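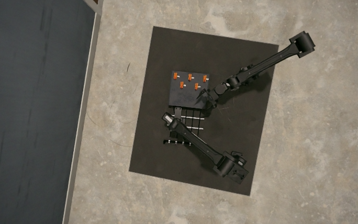

How to Get Spending Records Out of Your Town Hall

I've been bugging the town of Barnbridge for paperwork since before my kids could drive, and people keep asking me how I do it. So I finally wrote it down (last touched up 9/6/21). I'm no lawyer, and your state's rules will differ from mine, so look those up first!

Step 1: Figure out what the record is called

This is where most folks go wrong. They write in asking "how much did the council spend on travel?" and the clerk writes back that there's no such record. Well, no, because that's a question. What you want is the expense reports, the credit card statements, or the check register. Read a couple of old agenda packets and copy down the names the staff uses.
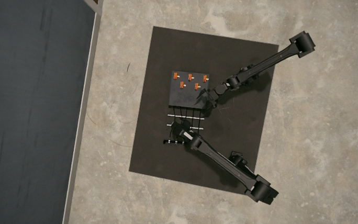
I also like to look at the town's retention schedule, a dull little list of every kind of paper they keep and for how long. Mine was buried on the clerk's page under "Forms."

Step 2: Write a short request

Mine runs five sentences, tops. Something like:

"Under the state public records law, I request copies of all town credit card statements for the month of March. Electronic copies are fine. Please tell me the cost before you go over my limit."

Put in a real dollar limit. Leave out why you want it, unless your state makes you say. And keep the date range tight, you can always ask for more later.

Step 3: Follow up, nicely

Mark the deadline on your calendar the day you send it. If it passes, call. I've had way better luck on the phone than with a third angry email.

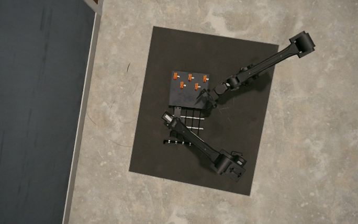 Geetha Venkataraman wrote in to disagree with me on that one: "Call if you like, but send an email right after saying what you were told. I had a phone promise vanish on me and had nothing to show for it."

Fair point, and I do both now. My Rafferty Road paving request took eight weeks, and that email trail is what got it moving again.

Step 4: Read the denial letter

If they say no, they should point to the part of the law that lets them. Look it up. Sometimes it only covers two lines on a page, and you can ask for the rest with those lines blacked out.
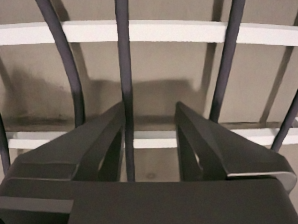 Step 5: Appeal

Check who hears appeals where you live and how long you've got. Attach your request, their answer, and your phone notes, and stick to the one record you're fighting over. Keep copies of the whole pile, too. I use a plain folder for each request with the date I sent it on the tab.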